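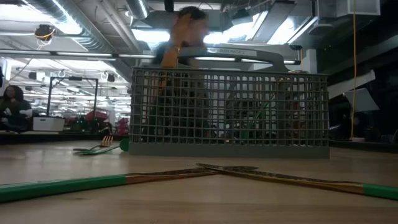
Cutlery basket on the bench, grid side on.

19 Nov 2025. Entrance test, item bank and form assembly

Picked up from the last entry. Form B of the spring entrance test is assembled apart from the spatial section. Form A is frozen. Solange Paiva has the frozen copy and the key, and edits to it go through her.

Bank status. 236 items live after the purge. Removed everything with fewer than two pilot administrations, plus the old analogies set, which Brandstead dropped from its specification last cycle. The quantitative pool is thin at the hard end. The verbal pool is fine.

Pilot data. Response file from Jostine loaded on the second try. First load failed on the candidate ID column: leading zeros stripped by the spreadsheet export. Asked for plain text with every field quoted. Record count after load is 4,000, same as the manifest. No duplicate IDs. Omitted and not-reached responses share one code in this file, so they had to be separated by position: trailing blanks treated as not reached, embedded blanks as omitted and scored wrong. Same rule as the November pilot last year. Wrote it into the header of the scoring script this time.

Item analysis. Ran classical statistics first, then the two-parameter model. Five items flagged:

Q-014: negative point-biserial. Key error. The stem was revised in review and the key was left on the old option. Corrected and rescored, now behaves normally.
Q-031: strong distractor among the top group. The wording "at least one of the two" is read two ways. Back to Bermúdez for a rewrite.
V-007: too easy, 92 percent correct. Keep as an opener, do not count toward the discrimination target.
V-022: flagged for differential functioning between the morning and afternoon sessions. Suspect exposure between sessions. Hold.
R-009: fit is poor at the low end only. Looks like guessing. Leave in, check again with the full sample.

Equating. Common-item design, anchor block embedded in the middle third of both forms. Anchor difficulties plotted A against B fall close to a line except for one reading item, which sits late in the section on Form B and shows a position effect. Dropped it from the anchor and reran. The conversion table moved by less than a raw point everywhere except the bottom of the scale. No decision made at that end, no admission cut is near it.

Timing. The quantitative section still runs long. Not-reached rate climbs over the final items and the slope is the same in both sessions, so it is the section and not the room. Two options: cut two items, or add time and take it from the break. I prefer cutting. Blueprint coverage survives if the cuts come from ratio and proportion.

Delivery. Wollis test player build installed on the spare machine. Section timer now survives a restart. Review screen still marks a flagged item as answered when it is blank. Reported with steps to reproduce. Did not test the enlarged-text mode.

To do
- New stem for Q-031 from Bermúdez
- Session seating records, for V-022
- Rerun R-009 on full sample
- Write up the anchor change for Solange before she signs the table
- Separate codes for omitted and not reached in the next Jostine file
- Enlarged-text mode on the Wollis build

Scripts and output are in the shared folder under form_b. The older anchor run is kept there too, with the suffix old.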